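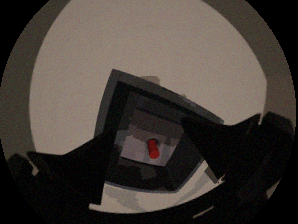 Figure 4.1 A small red cylinder in an open-topped bin, computer-rendered.

Chapter 4
Containers, Counting and Stock

What you will learn: what a storeroom is for. Why stock gets lost. How to set a reorder point. How to do a bin count without closing the shop.

Start with a bin. One bin, one kind of item. That is the smallest unit of any storeroom and most of this chapter builds up from it. Put two kinds of item in the same bin and you have a sorting job every time someone reaches in. Put the same item in two bins and you have a counting job. Both cost time, and small firms tend to find that out in June when the auditor calls.

4.1 The Mansour case

Mansour sells plumbing parts from a single shop in Gondthorpe. Yasmine El Idrissi took over the storeroom on 2019-01-01 and did a full count in her first week. The books said 74 brass elbows. The shelf had ten. No theft, as far as anyone could tell. Most of the missing elbows were in a bin marked for something else, two aisles over, and the rest had gone out on job sheets that were never entered.

Look at what went wrong there. Two different problems, same symptom:

Misplacement - the stock exists but not where the record says.
Unrecorded issue - the stock is gone and the record doesnt know.

A recount fixes the first. Only better paperwork at the counter fixes the second. Students mix these up on a regular basis, so read that again before going on.

4.2 Some terms

On hand: what is physically in the bin.
On order: what you have asked the supplier for, not yet arrived.
Committed: on hand but promised to a customer.
Available: on hand minus committed. This is the number the sales desk needs, and the one they are given least often.
Lead time: days from placing the order to stock on the shelf. Shelf, not loading dock. Boxes can sit on a dock for a long while.

4.3 Reorder point, first look

Say you sell four a day and the supplier takes seven days. You will use 28 while you wait. Reorder at 28 and you hit zero the day the truck comes, if nothing slips. Things slip. So add a cushion, called safety stock. With a cushion of ten, the reorder point is 38. We come back to where the ten comes from in section 4.6, for now just take it as given.

Rachid Belhaj, storeroom lead at Pundham, writes the reorder point on a card at the front of each bin. Old method, still works. The card has to be changed when sales change - this is the part that gets skiped.

Before you read on

Pick a cupboard at home. Write down what you think is in it, with quantities. Then open it and count. Keep both lists, you will need them for the exercise at the end of 4.5.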